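Table Clearing Arm: Project Report
Group 4, Applied Mechatronics
Lovisa Blomqvist, Đạt Phan, Leandro Ibarra
Supervisor: Tuva Sundqvist
March 2020

1. Background

Our task was to build an arm that can pick up ordinary tableware and put it down somewhere else without breaking it. We chose this over the line-following project because two of us had already built a small gripper in the first year and wanted to make a better one. The work was carried out in the shared workshop at Andthorpe, where students can book bench space in the evenings.

The budget was 200 pounds. Arms and motor drivers were on loan from the department and did not count towards it. Most of what we spent went on finger material, screws and a second wrist camera after the first one lost its focus ring.

2. The gripper

The fingers went through four versions. The first were straight and flat, and they pushed plates along the table. Version two had rubber pads, which gripped well but caught on the rim when letting go. For version three we narrowed the ends so that one finger could get under a rim while the other pressed from above. Version four is the same shape with a stiffer mounting plate.

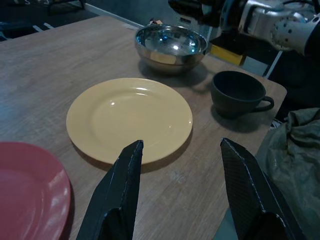
Plates gave us more trouble than anything else. A cup has a handle and a bowl has a tall side, but a plate lies flat and leaves very little to take hold of. The yellow one has a wide flat rim, so we used it for most of the tuning and only moved on to others when it could be lifted from any side. The steel bowl caused a different fault. Its polished inside reflects the lights as bright points, and our detection code took these for separate small objects. Đạt fixed this by ignoring any blob that lay completely inside a larger one. The fix is crude and would fail if there were a spoon in the bowl.

3. Control

The wrist camera sends pictures to a laptop, which finds the outline of each item and picks a grasp point on the edge nearest the gripper. The arm then moves in two stages, a fast one to a point above the item and a slow one down to it. We limited the slow stage to 22 mm per second. Faster than that, the wrist shook when it stopped and the finger missed the rim.

Kenji Kowalczyk from the year above lent us his calibration script, which saved us at least a week. It expects the camera to be fixed in place, so Leandro rewrote the part that deals with the wrist angle.
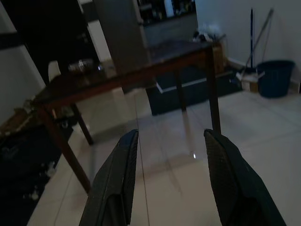 The other thing we had to sort out was what the camera sees when it is not looking at the tabletop. With the wrist turned down and outwards, the code still tried to find plates and sometimes reported one on the floor. We now ignore everything unless the arm's own joint readings say the camera is pointing at the work area. A proper solution would be to recognise the table edge, and we ran out of time for that.

4. Results

Cups and bowls were reliable by the end. Plates worked when they had clear space on at least one side. Two plates touching each other could not be separated, and we did not try stacked ones. Version four of the fingers came through the last weeks of testing with no cracks.

5. Further work

The next group should start with the lighting, then the table edge. The drawings and code are in the project folder under Fluritz, the name we gave the arm. The spare fingers are in the same drawer as the motor drivers. Two of them are version three and will need the older mounting plate.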